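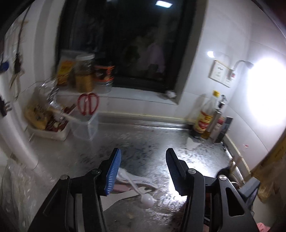

The day the gripper wouldn't let go

So I promised an update on the Waretti, my two-fingered gripper tool, and I was hoping it would be a cheerful one. It isn't, sorry! I've spent most of the week with a jammed jaw and a very sore thumb.

Quick catch-up if you're new. I use a hand-held gripper to record little kitchen jobs (pick up a scoop, put it down, do it again until you hate scoops) and the recordings go towards training an arm. My kitchen is where it happens, jars on the window sill, sauce bottles in the corner and all. The goal for this batch was 119 clean pick-ups of the white plastic scoop off the counter.

I got to 30.

On Wednesday evening I squeezed the trigger, the fingers closed on the handle, and when I released it they stayed closed. I gave it a wiggle. Nothing. Then I did the thing I tell everyone else not to do and stuck my thumb in between the pads to push them apart. The jaw sprang open, went past where it should stop, and snapped back on my thumb. I said a few words that are now on the recording forever.

It's a hand tool, there's no motor in it, and I'd got lazy about it for exactly that reason. A spring is plenty strong enough to hurt you, as it happens. No broken skin, but my nail has gone a lovely plum colour.

Once I'd had a cup of tea and calmed down, I pulled it apart at the bench. One of the pivot screws had backed out far enough to let the finger twist a bit, so the linkage was catching on itself. The other screws were fine. I'd put that one back in myself when I swapped a grip pad last month - and I'm fairly sure I only did it up finger tight, meaning to come back to it. Didn't, obviously.

I wrote to Goicoechea, the shop I bought it from, and they were good about it. They reckon a dab of removable threadlocker on each pivot, and a check every 5 sessions. I'm going to check before every single one, thanks very much. They also said the stop that limits how far the jaw opens can wear down, and mine has a little flat spot on it, so a new one is on its way.

The other annoyance is the data. If the finger was twisting for a while before it jammed, some of those 30 takes will have the tips slightly out of line, and I can't tell which ones by eye. I've got 2 options: go through them all in Zornutent and measure the tip spacing take by take, or bin the lot and start over. I'm leaning towards the bin. My mate's advice was to keep everything and let the model sort it out, which I think is how you end up with an arm that misses the scoop!

New rule on a sticky note by the kettle: use the wooden spoon handle to free a stuck jaw, never fingers. The stop should get here early next week and I'll have another crack then, thumb permitting.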